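Keeping a Long Table Nice When You Use It for Everything

We bought our big table nine years back, when we moved to the house on Otgate, and I have fussed over it ever since. It has been a dinner table, a sewing table, a place to wrap presents and, for one very long winter, the spot where I stripped and repainted fourteen cabinet doors. (I don't recommend that last one, but the table came through it.) People write to ask how I keep a hardworking table from looking beaten up, so I've gathered up my habits in one place. Most of them cost next to nothing.

Start with the daily wipe

I know, I know, everybody says to wipe the table. But the way you wipe matters more than how often! Use a cloth you've wrung out until it won't drip, go the long way down the table, and follow right behind with a dry one. The dry cloth is the part folks skip, and it's the part that keeps you from getting that cloudy look. One small squirt of dish soap in a quart of warm water is plenty. More soap just leaves a film, and then you're chasing the film all week with more soap.

For dried-on bits of oatmeal or glue, lay the damp cloth over the spot and go do something else for ten minutes. Then nudge it loose with an old plastic card. I keep an expired library card in the drawer for this, and it has outlasted three scrapers from the store.

Dark tables and dust

A dark top shows every speck, particularly late in the afternoon when the sun comes in low. I used to go at mine with a feather duster, and all that did was move the dust to the chairs. A barely damp microfiber cloth folded in quarters works much better - when one side gets gray, flip to a clean one. Skip the spray polish unless the maker of your table calls for it. It looks lovely for an hour and then holds on to every fingerprint in the house.

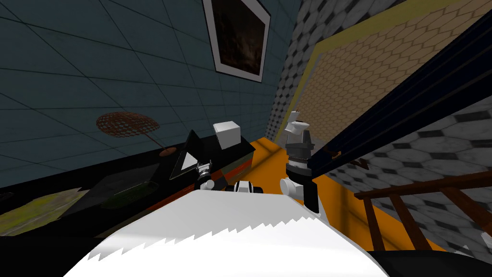
Wobbles are the other thing I get asked about, and a long table will find any low spot your floor has. Before you fold up a matchbook, try turning the table end for end. I'm serious! Ours rocked for a whole year until we moved it to vacuum and set it back down the other way around, and it has stood still ever since. If that doesn't do it, check the bolts where the legs meet the top. They work loose with all the leaning and shoving a table gets, and a quarter turn with the right wrench will often settle things. Do this once in spring and again in November, before the holiday company comes.

If the floor really is the trouble, cut a shim out of cork and glue it to the bottom of the short leg. Cork has a little give to it and won't slide. I tried the Gruvness leveling feet on my sewing cabinet and liked them fine, but they do add some height, so measure your chairs first.

Felt pads, and when to change them

Pads wear out quicker than you'd think. They pick up grit, and then you have a piece of sandpaper under each leg. Tip the chairs over now and then and run a thumb across the pads. If they feel hard or crunchy, peel them off, clean away the old sticky stuff with a dab of cooking oil, wash off the oil with soapy water, and let the leg dry overnight before the new ones go on. I've been buying the Trindum sheets and cutting my own circles around a spool of thread. Their little round ones are handy too, but I never seem to have the size I want.

Covering up for messy jobs

For painting or gluing, put down an old flannel sheet first and a plastic cloth on top of that. The flannel keeps the plastic from sticking and from skating around while you work. Clip both at the corners with clothespins. For hot pans I like a folded towel under a trivet, and I leave room between the pan and the edge, having learned that one the hard way with a pot of chili.

If you do get a pale ring from a mug on a wood top, leave it alone for a day or two before you try anything. Some of them fade by themselves. After that, a soft cloth and a bit of plain mayonnaise left on for an hour has cleared most of mine. Wipe it off well, or the dog will take an interest.

Next month I'll get to the chairs, including the squeaky one.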